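Why Does Wood Have Knots in It?

A page for people who spend a lot of time on the floor

If you are under ten, you probably know your floor better than anyone else in the house. Grown-ups only visit it when they drop something. So you may have noticed that a wooden floor is covered in lines and, now and then, a brown spot that no amount of rubbing will remove. Please stop rubbing. It's supposed to be there.

Start with the lines. A tree gets fatter every year by adding a new layer of wood under its bark, a bit like you putting on another sweater and never taking off the old ones. In places with cold winters, the wood grown in spring is a little different from the wood grown later in the summer, so each year leaves a ring. A tree with 29 rings is 29 years old and has never once had a birthday party.

Saw a trunk across and you see circles. Saw it the long way, into boards, and you slice through the layers from the side. Now they look like stripes and streaks, and we call that the grain.

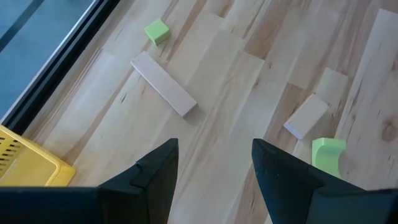 Knots come from branches. A branch starts deep inside the trunk, and as the tree gets fatter, the new wood grows around the bottom of it. When somebody saws the tree into boards, the saw goes through the buried part of the branch too, and out comes a round mark. There's a rounded brown one near the right side of this floor, with thin dark streaks in the boards as well. A squirrel may have sat on that branch. The floor isn't saying.

Boards don't all match, either. Some are creamy and some are more like honey, even when they come from the same kind of tree. Wood from the outside of the trunk is often paler than wood from the middle, and sunshine can change the color later on. If you lift up an old rug you might find a rug-shaped patch underneath. You will be blamed for it.

Toy blocks can be made of wood too, and a plain one with no paint is good for grain hunting. Turn it around and look at the ends. You may find bits of curved ring there, with stripes along the sides. A foam block has no rings and no knots, however long you stare. Foam never had branches.

Try this: put a sheet of thin paper over a piece of rough, unpainted wood and rub it gently with the side of a crayon. The grain may show up on the paper. Ask first if the wood is part of the dining table.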